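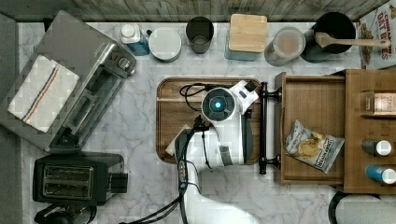 Figure 1. Counter in the Kindale kitchen, with the back row under the gray paneling and the wooden tray in the middle.

4. The back row, the tray and the faucet

I went into the counter part of this study thinking I'd write mostly about cupboards. Cupboards are where people tell you they keep things, and our interview guide had page after page on doors and shelves. Then I sat down with the pictures and the interview notes and kept drifting back to the strip of counter right up against the wall. So this section is about that strip, plus two things that have a lot to do with it (a tray and a faucet), and the cupboards have been moved to Section 5, where they can wait.

I'll use "back row" for whatever stands lined up along the rear edge of a counter. The term comes from the Ruawai diaries, our earlier project, where one of the people keeping a diary wrote "put it in the back row with the others" as if everyone had a back row and everyone knew what it was. I've never found a better name. Indrek Siliņa wanted "rear perimeter storage" and I talked him out of it over lunch.

4.1 What ends up against the wall

The Kindale kitchen in Figure 1 has a very readable back row. There's a bottle with some blue to it, a round white container with a flat lid, a dark gray cup, a canister with a light wooden lid and a teal-blue body, a clear glass jar with something beige-pink in it, and then a black pot with a wooden spatula resting across the top. Over in the corner is a box of Cinnamon Oat Bites. If you asked me to sort those by what they're for, I'd have them in three different parts of a kitchen. The wall doesn't care. They're together for the simple reason that they stand up by themselves and that's where the standing-up things go.

That was the first pattern I noticed, and it held up well in the interviews too. When people described their back row they hardly ever started with use. They started with height ("the tall stuff") or with shape ("jars and jar-like things"), and use came in later, usually when I asked a nosy follow-up. One household kept a bag of flour upright in a pitcher so it could join the row. I loved that! The flour had a cupboard, and it had lived in the cupboard for years, but once it could stand it moved out to the wall and stayed.

I also want to say something about the pot, as pots gave us a lot of trouble in coding. A pot on the stove is easy, a pot in a cupboard is easy, but a pot at the end of a row of jars with a spatula laid over it could go several ways. Is it stored there? Is it parked between two jobs? You can't tell from a still, and I stopped pretending I could. We ended up giving it its own code, "resting," which covers anything that looks ready for use but isn't on a burner or in a sink. The spatula gets the same code and travels with the pot. Indrek still thinks "resting" is a cop-out, and he may be right, but our agreement on the pots got a lot better after we brought it in.

Open and closed is the other split worth having. The white container and the canister in Figure 1 have lids. The cup is open at the top. In the interviews, people who had both kinds in one row tended to talk about the closed ones as belonging and the open ones as visiting. A cup was "just there for now," even in kitchens where, by the owner's own account, a cup had been just there for now since before the last holidays. I don't have a tidy theory for this. My hunch is that a lid makes a thing look finished, and finished things get left alone.

4.2 Big things on the side

Appliances don't usually join the back row. In the Kindale kitchen the stainless steel toaster oven is off to the left, turned a little so its door and knob face in toward the middle of the counter, and there's a black two-slot toaster just below it. I'd call that the side wing. Most of the people we interviewed had one, and they were oddly protective of it. Move a jar and no one minds. Move the toaster and you hear about it at breakfast.

The angle of the oven is a small thing but I'm fond of it. A toaster oven set dead square to the wall looks neater, and a few of our more tidy-minded participants kept theirs that way, but an angled one is friendlier to the person standing at the counter. You can get at the knob without leaning. Several people told us they straighten theirs when company is coming and let it drift back afterward. We didn't set out to measure drift, and I wish we had.

And then the towel. In Figure 1 a folded white dish towel with a blue stripe and a red-orange one lies over the top of the oven. Warm flat tops attract towels, I've known that since I was a kid, but I hadn't thought of it as storage until I started reading our notes with that in mind. People fold the towel first. It's a placement, in other words, and it should be coded as one. (It's also a habit worth a word of caution if the oven is going to be switched on, and our handout to participants had a line about that.)

Towels were the one place where a product came up over and over in the interviews. A few households had bought Rellatex hanging bars to get the towels off the appliances, and then hung oven mitts on the bars and put the towels back where they'd been. I report it without judgment. My own bar holds a colander.

4.3 The middle, and what a tray does to it

The middle of a counter is supposed to be the work area, and people guard it in theory. In practice it's where the mail goes. A tray changes that. The one in Figure 1 is a plain rectangular wooden tray, medium brown, with rounded corners and a raised rim, and I think the rim is doing most of the work. It gives you an inside and an outside. Once there's an inside, anything set down on the counter is either in the tray or it isn't, and people start having opinions about which it should be.

We heard this from tray owners again and again. "It's messy but it's in the tray" was one version. Another was a participant who carried the whole thing, contents and all, to the top of the refrigerator whenever she wanted to roll out dough, and carried it back when she was done. Her counter was clear for 2 hours on a Sunday and she was very happy with that. A drawer can't do it. You'd need to unload a drawer.

There's a cost, of course. A tray in the middle takes up exactly the piece of counter you'd otherwise chop on, and in a small kitchen that matters. One couple had a running argument over a Pendetti serving tray that was too nice to put away and too big to leave out, and by the time of our April visit it was leaning against the wall at the end of the back row. Standing up, you'll notice, like everything else there.

4.4 The faucet as a neighbor

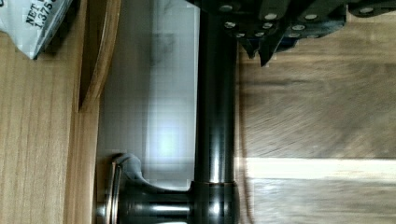

Figure 2. Dark bronze faucet with its lever handle, wall and wooden panel behind.

I hadn't planned on faucets at all. They don't get moved and they don't store anything, so they seemed out of scope. But a faucet decides a good deal about what can live nearby, and after the first few interviews I put it in. The one in Figure 2 is a glossy dark bronze pipe with a lever handle that runs out to the left, and the handle is the part I'd ask you to look at. A lever needs swing room. Whatever sits within its reach gets bumped sooner or later, and people learn that (some of them quickly, some of them by way of a broken glass).

So there's often a bare patch beside the sink that looks like wasted space and isn't wasted at all. When we asked about it, the answers were about elbows and sleeves and wet hands. Dish soap was the big exception. It was allowed in close, being the thing you reach for with the water running. Participants with a finish like this one also brought up water spots, and two of them kept a cloth by the sink for that alone -- which then needed a place to go, and you can guess how the toaster oven comes back into the story.

4.5 Looking down on it

One last thing about the row before I move on. From the front, at standing height, a back row is a row of labels and sides. From overhead it's a row of tops, and the lid of a round container becomes a flat white disc. Jars and pots still read fine, and a spatula handle sticking out past a rim reads very well indeed. A small cutting board stood on edge is harder to pick out, and the first time through I missed the light wooden one along this same wall. We went back and recoded for boards after that. I'd suggest anyone doing similar work check for thin upright things separately, as a second pass, and have a different person do it.

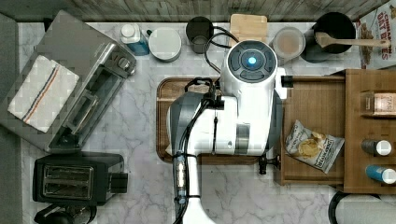
5. Behind the doors

Cupboards turned out duller than I'd hoped, so I'll keep this short. People described them by shelf, top to bottom, with the top shelf getting a shrug and the word "seasonal." The one result I'd carry forward is that the shelf nearest the counter acts like an overflow for the back row. When a row got too full to work in front of, the closed containers went up first and the open cups went to the sink. The pots stayed put.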